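Wimer Owners Board > General Talk > Finally bought one!

grirk_fan40
Posted Saturday, 7:12 AM
You guys, I did it! Picked up a Wimer wagon with the manual box, dark green, tan seats, one owner before me. I've wanted one since I was a kid riding in my aunt's. Drove it home over 200 miles with the windows down and grinned the whole way. It pulls a bit left under braking and the clock is dead, but the engine is so smooth – I keep going out to the driveway just to start it.

Ezeani_Mike
Congrats!! Manual wagons are getting hard to find. What did you pay for tires? Mine needs a set.

grirk_fan40
They came with it, Genex all-seasons, plenty of tread. I'm at 30 psi all around right now.

C. Ajayi
30 is low for the wagon. Check the door sticker, mine says more in the back. And before you pay anybody for an alignment, look at the left pull. Nine times out of ten it's a sticky caliper on the other side.

oldclutch
Disagree with Chibuzor on this one. On these it's almost always the lower control arm bushing. I did mine for $285 at a shop and it tracked straight after.

C. Ajayi
$285 for a bushing, ouch. A caliper slide clean costs him a tube of grease. Start cheap!

Fionnuala L.
Welcome! Do both, they're both easy, and then go find a twisty road. Off topic, but I've been clearing out the bedroom between garage jobs and I'm still hoping my spare Wimer key turns up.
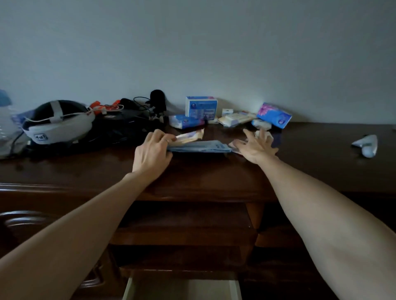 Top of the dresser, still sorting

Ezeani_Mike
Good luck Fionnuala, a new key from the dealer is crazy money.

grirk_fan40
Pulled the front right wheel this afternoon and the lower slide pin was frozen solid. Cleaned it, greased it, and it stops so much straighter! Still a tiny drift though, so oldclutch may get his bushing too.

oldclutch
Told you. Get the whole arm, it's less work than pressing the bushing in.

C. Ajayi
I'll take half a win. Post pics of that green when you wash it!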